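Teilnehmende gesucht: Geflochtenes im täglichen Gebrauch

Lesezeit: 4 Minuten

Die Arbeitsstelle Flaseo am Institut für Haushaltskultur Prostby sucht für die zweite Erhebungsphase ihres Vorhabens zu geflochtenen Haushaltswaren 16 Personen, die bereit sind, über einen Zeitraum von vier Wochen Körbe, Matten und Untersetzer im eigenen Haushalt zu verwenden und ihren Gebrauch schriftlich festzuhalten. Die Erhebung beginnt im August. Kennziffer der Ausschreibung: 3451.

Gegenstand der Erhebung

Untersucht wird, wie sich Geflochtenes auf Tischen, Anrichten und Regalböden im Alltag bewährt: wo es abgestellt wird, wie oft es den Platz wechselt, was hineingelegt oder daraufgestellt wird und wann es wieder im Schrank verschwindet. Von besonderem Interesse sind helle Holzoberflächen, auf denen Abrieb, Fasern und Krümel anders auffallen als auf dunklen. Die Teilnehmenden erhalten die Gegenstände leihweise. Eigene Stücke dürfen nach Absprache einbezogen werden. 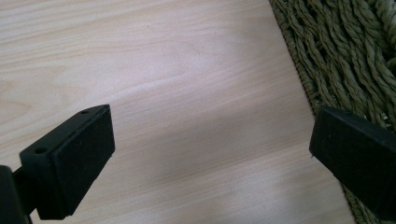

Zainab Bashir merkte zur ersten Erhebungsphase an, sie habe ihren Korb anfangs jeden Abend vom Esstisch geräumt und nach einigen Tagen stehen lassen; auf dem hellen Holz habe sie die losen Fasern sofort gesehen und den Tisch öfter abgewischt als sonst. Sie hätte sich im Protokollheft eine eigene Spalte für das Reinigen gewünscht.

Die Spalte ist im überarbeiteten Heft enthalten. Ebenfalls neu ist ein Feld für Geräusche und Gerüche, das freiwillig ausgefüllt werden kann.

Aufgaben der Teilnehmenden

Erwartet wird ein täglicher Eintrag im Protokollheft. In der Regel genügen wenige Zeilen. Einzutragen sind der Standort des Gegenstandes, sein Inhalt und jede Reinigung. Das Heft umfasst außerdem 11 Fragen zur Handhabung, die erst am Ende der Erhebung zu beantworten sind. Wer die Fragen bereits vorher liest, wird gebeten, dies auf der ersten Seite zu vermerken.

Zu Beginn findet in den Räumen des Instituts in Tumolau eine gemeinsame Einführung statt, bei der die Gegenstände ausgegeben und die Formulare besprochen werden. Die Teilnahme daran ist verpflichtend. Ein Abschlussgespräch von einer Stunde kann wahlweise am Institut oder telefonisch geführt werden.

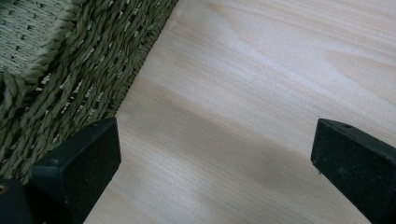
Zarmeena Talpur

Zum Material: Grobe, gedrehte Stränge und feinere Flechtungen verhalten sich auf einer glatten Tischfläche unterschiedlich, und gerade dieser Unterschied soll in den Protokollen erkennbar werden. Die Teilnehmenden werden deshalb gebeten, keine Filzgleiter, Tücher oder Folien unterzulegen - auch dann nicht, wenn sie dies bei eigenen Körben gewohnt sind. Wer um die Oberfläche eines empfindlichen Tisches fürchtet, möge einen anderen Standort wählen und ihn im Heft angeben.

Geflochtenes ist trocken auszubürsten und nicht in die Spülmaschine zu geben. Feuchte Stücke sollen liegend an der Luft trocknen, abseits von Heizkörpern. Gebrauchsspuren sind kein Schaden im Sinne der Leihvereinbarung und brauchen nicht gemeldet zu werden. Gerissene Stränge bitten wir hingegen zeitnah anzuzeigen.

Voraussetzungen

- Mindestalter 18 Jahre
- Wohnsitz in Tumolau oder in einer der angrenzenden Gemeinden
- ein regelmäßig genutzter Tisch im Haushalt, vorzugsweise aus hellem Holz oder mit heller Holzoptik
- ausreichende Deutschkenntnisse für die schriftlichen Einträge

Haushalte mit Kindern und Haustieren sind ausdrücklich willkommen. Bekannte Unverträglichkeiten gegenüber Pflanzenfasern sind vor der Einführung mitzuteilen. Personen, die an der ersten Phase mitgewirkt haben, können erneut berücksichtigt werden, sofern Plätze frei bleiben.

Aufwandsentschädigung und Datenschutz

Für die vollständige Teilnahme wird eine pauschale Aufwandsentschädigung gezahlt, deren Höhe der Teilnahmevereinbarung zu entnehmen ist. Fahrtkosten zur Einführung werden gegen Vorlage der Belege erstattet. Die Protokollhefte werden unter einer Nummer geführt und getrennt von den Adressdaten verwahrt. Wörtliche Zitate werden nur mit schriftlicher Zustimmung verwendet - ein Widerruf ist bis zur Veröffentlichung des Berichts möglich.

Bewerbung

Interessierte richten ein formloses Schreiben unter Angabe der Kennziffer an die Arbeitsstelle Flaseo, zu Händen Jannik Reuter. Anzugeben sind Name, Anschrift, Zahl der im Haushalt lebenden Personen sowie eine kurze Beschreibung des vorgesehenen Tisches. Fotografien sind nicht erforderlich. Auskünfte zur Leihvereinbarung erteilt Aminu Shehu, telefonisch vormittags bis 11 Uhr.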